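Langat handheld demonstration gripper
For recording manipulation tasks by hand, without a robot in the room
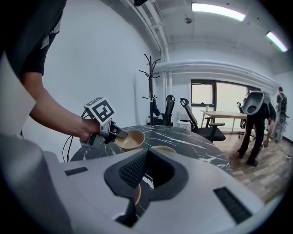

Ginette Lemaire asked us whether a task shown with the Langat has to be shown again by remote control before an arm can learn it. It does not. A set of hand-shown demonstrations can be used alone, provided the arm that will run the task carries the matching Langat fingers and can reach the same poses. Remote control remains useful for correcting a policy once it is running, and the two kinds of recording can be kept in one task file.

Overview

The Langat is a two-finger gripper held and operated by a person. The operator carries out the task at normal working height, and the unit records video, finger opening and the path of the gripper through space. The output is a time-aligned episode that can be replayed, trimmed and passed to training.

It is intended for tabletop and counter work: picking up and placing crockery, opening drawers, sorting parts, loading racks. Typical first tasks are moving a bowl held at the rim, stacking, and handing an object from one side of a table to the other. Tasks that depend on sustained force, such as tightening a screw cap, are better recorded by remote control with the Dredar arm, where joint torque is available.

The body is plastic, in light grey with darker grey and black parts. A cube carrying black and white markers is fixed on top. Operators may work singly or in pairs, and each gripper has its own marker set so that two units on one table are not confused.

Tracking

Position is taken from the marker cube. At least one face must be visible to a tracking camera for the pose to be solved, and two faces give a steadier result. When no face is visible the recorder fills the gap from the motion sensor for up to 300 milliseconds. Longer gaps are flagged in the episode, and the recorder does not attempt to repair them.

Keep cube faces clean and matt. Do not cover them with clear tape, which reflects ceiling lights and causes dropped detections. Scratched faces can be replaced individually – order the face set, not the complete cube.

Polished tabletops are acceptable. If markers are reflected in the surface, set the lower detection limit in the recorder to table height so that reflections are ignored.

Cable and data

Power and data run through one thin cable leaving the base of the gripper. Leave enough slack for the full reach of the task plus a turn of the wrist. The cable should hang clear of the objects being handled. A cable drawn across the work area will appear in training video, and policies trained on such video have been seen to wait for it.

Episodes are written to the Langat recorder box, which is supplied with the gripper. The box holds 2000 episodes of average length before older material has to be moved off. Export is to a plain folder structure, one folder per episode, with video and a table of poses and finger openings.

Specification

Type: handheld parallel gripper, two fingers
Finger opening: recorded continuously
Tracking: marker cube with motion sensor
Maximum gap filled: 300 ms
Connection: single cable, power and data
Recorder storage: 2000 episodes
Units per recorder: 4
Finger pads: replaceable, supplied in pairs
Compatible arms: Dredar, and third-party arms with the Trindgate wrist plate

Recording a demonstration

Connect the gripper and start the recorder. Close the fingers fully, then open them fully, to set the range. This is needed after every change of finger pads.

Hold the handle with the wrist relaxed and bring the fingers to the object at the angle the arm will use. A person can reach round a rim or under an edge in ways a wrist-mounted gripper cannot, and these episodes fail at replay. The recorder's reach check compares each path with the chosen arm and marks those that fall outside it.

Close on the object, complete the movement, release, and withdraw the fingers before ending the episode. Episodes that end with the fingers still closed are kept but marked incomplete.

Vary the starting position of the objects between episodes. Where several similar objects are on the table, decide beforehand which is to be picked up first and keep to it. Mixed choices within one task file lengthen training and give hesitant motion near the objects.

Notes from testing

The current finger shape was settled at our Rirnisby workshop, where Angeliki Drakos and Haruto Kuroda ran 7 pad designs against thin-rimmed crockery. The flat pad slipped on sloping rims. The ribbed pad now supplied as standard holds better but leaves faint marks on soft plastics, and a smooth silicone pad is available for those.

Handle length was increased after operators reported sore thumbs in long sessions. Recorders bought with the earlier handle need no update.

Supplied with the unit

Gripper with marker cube
Recorder box and power supply
Connection cable
Two pairs of ribbed finger pads
Calibration sheet
Printed guide

Ordering and support

The Langat is sold singly or as a pair with one recorder. Matching fingers for the arm are ordered separately, and the wrist plate type must be stated on the order. Lead time for the pair is longer than for the single unit – ask for the current figure before planning a session.

Calibration and repair are carried out by Trindgate. Return the gripper with its cube attached, as the two are calibrated together. Technical questions go to Bastian Rothe, and questions on arm compatibility to Nektarios Psarras.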